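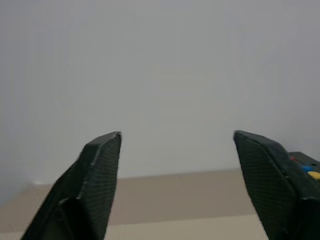
1/ So, der Testzugang für Moltbridge läuft seit April, und ich habe versprochen zu berichten, sobald ich eine Meinung habe. Jetzt habe ich mehrere, und sie vertragen sich nicht.

2/ Für alle, die neu dazukommen: Moltbridge ist das Abo von Runditz. Man hat zwei Arme am Tisch stehen, man führt ihnen eine Aufgabe ein paarmal vor, die Aufnahmen gehen hoch, und zurück kommt ein Modell, das die Aufgabe dann angeblich kann. 892 Euro im Monat. Netto, versteht sich.

3/ Die Website sagt »Aufräumen in Minuten gelernt«. Die Minuten beziehen sich auf das Training bei denen. Das Vormachen bezieht sich auf meinen Rücken.

4/ Der Einstieg ist erstaunlich zivil. Installer, Kalibrierung, Greifertest, Kaffee. Die Kalibrierung will, dass die Finger einmal ganz aufgehen und einmal ganz zu, dann meldet die Software »Greifer bereit«. Ich war es um diese Uhrzeit noch nicht.

5/ Lob, damit es nachher nicht heißt, ich könne nur meckern: Die Dokumentation ist auf Deutsch und von Menschen geschrieben, die schon mal einen Notaus gedrückt haben. Ich habe in dieser Branche schon PDF-Handbücher gesehen, da war die Seite zur Sicherheit eine Bestellseite.

6/ Zur Datenmenge. Empfohlen werden 52 Vorführungen pro Aufgabe. Ich habe brav 52 gemacht. Danach stand im Dashboard »gute Basis«. Das hat meine Klavierlehrerin auch immer gesagt.

7/ Bei 124 wurde der Balken grün. Zwischen »empfohlen« und »grün« liegen bei mir zwei Nachmittage und ein Hörbuch über die Hanse.

8/ Aufgabe für diese Runde: Tisch abräumen, gemischtes Zeug. Teller, Brillen, Stifte, zerknüllte Taschentücher. Also der Zustand, in dem ein Tisch von selbst landet, wenn man ihn lange genug in Ruhe lässt.

9/ Im Prospekt räumt der Arm übrigens Würfel. Immer Würfel. Wer zu Hause Würfel wegzuräumen hat, möge sich melden, ich hätte da ein Abo abzugeben. 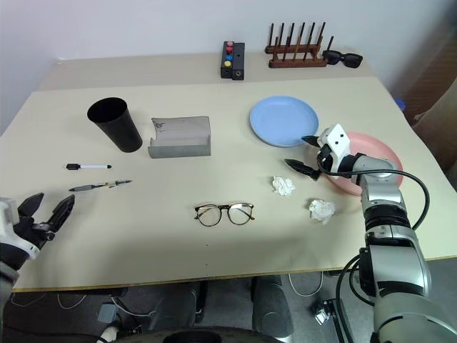

10/ Admasu schreibt drunter: Lass die Taschentücher am Anfang weg. Wir hatten Moltbridge ein halbes Jahr, und alles Weiche hat uns die Quote ruiniert. Erst Teller und Stifte sauber trainieren, dann das Zerknüllte als eigene Aufgabe anlegen. Kostet im Abo nichts extra, steht nur nirgends.

11/ Danke, steht wirklich nirgends. Ich habe gesucht. In den FAQ gibt es dafür einen Eintrag, wie man das Logo im Dashboard gegen das eigene tauscht.

12/ Bisheriger Eindruck nach Objekten: Teller gehen ordentlich, solange der Rand frei liegt. Stifte gehen, wenn ich sie nicht zu dicht zusammenlege. Brillen greift das Modell mit einer Vorsicht, die ich mir bei meinem Optiker wünschen würde, und lässt sie dann einen Fingerbreit zu hoch los.

13/ Dieses zu hohe Loslassen ist ein bekanntes Thema, sagt der Support. Man könne in den Einstellungen »sanftes Ablegen« aktivieren. Habe ich. Jetzt zögert der Arm vor jedem Ablegen, als müsse er noch jemanden anrufen.

14/ Der Support selbst: schnell, freundlich, duzt. Einmal kam die Antwort um halb elf abends, was ich nicht verlangt hatte und wofür ich mich kurz geschämt habe.

15/ Weil die Frage in den Antworten kommt: Ja, Ridcombe habe ich auch getestet. Einmalzahlung statt Abo, trainiert lokal, und man muss dafür einen Rechner danebenstellen, der im Juli die Heizung ersetzt. Dafür gehören einem die Daten. Bei Runditz gehören sie einem laut Vertrag auch, der Export ist halt »in Vorbereitung«.

16/ »In Vorbereitung« stand da schon, als ich den Zugang beantragt habe. Ich sage das ohne Bitterkeit, mein Balkon ist auch in Vorbereitung.

17/ Wem ich es empfehlen würde: Leuten, die viele kleine Aufgaben ausprobieren wollen und keine Lust haben, sich um das Training zu kümmern. Wer genau eine Aufgabe hat und die für Jahre, rechnet besser vorher mal durch. 892 mal zwölf ist eine Zahl, die man im Sitzen ausrechnen sollte.

18/ Morgen lege ich die Taschentücher als eigene Aufgabe an, wie von Admasu empfohlen, und fange wieder bei null Vorführungen an. Hörbuchtipps bitte hier drunter, die Hanse ist durch.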